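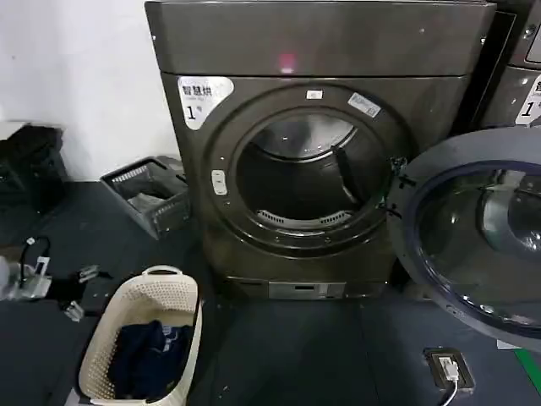
Dryer 1, door open, drum empty

Dryer in our shared laundry room leaves towels damp
Posted by Szczepańska

Our building has front-loading dryers and the one marked 1 takes two cycles for towels. What should I check before I call the service company, Trillarus?

drimer39

Start with the slotted lint grille at the bottom of the door opening. Brush it out, then vacuum it.
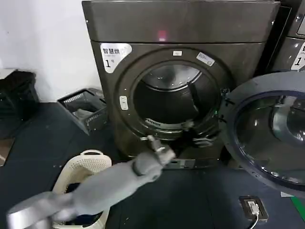 Can I put a dryer sheet in with towels?
Skip it. The coating makes towels less absorbent.

Also try a smaller load — a full drum of towels never dries evenly.
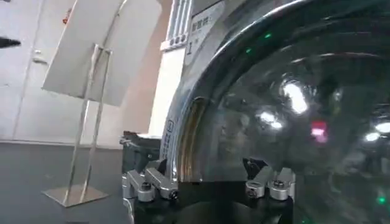

Dark door glass and its shiny rim

gillex2224

Wipe the door seal with a damp cloth. Lint sticks there and the door doesn't close tight. Ours was like that in May. 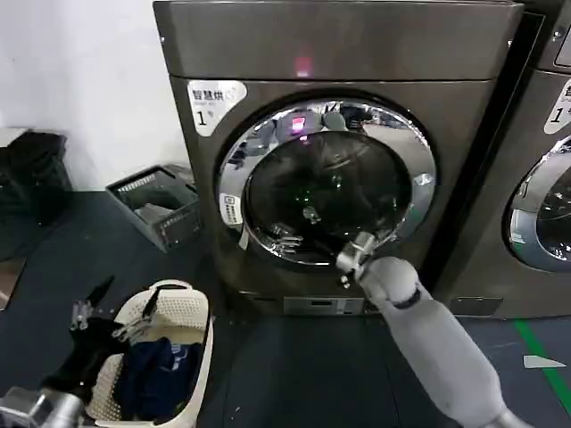 Hand on the door ring, lower right

trillarus_fan

Same problem here. I just use the other one. If cleaning doesn't help, have them look at the vent hose — ours was crushed against the wall.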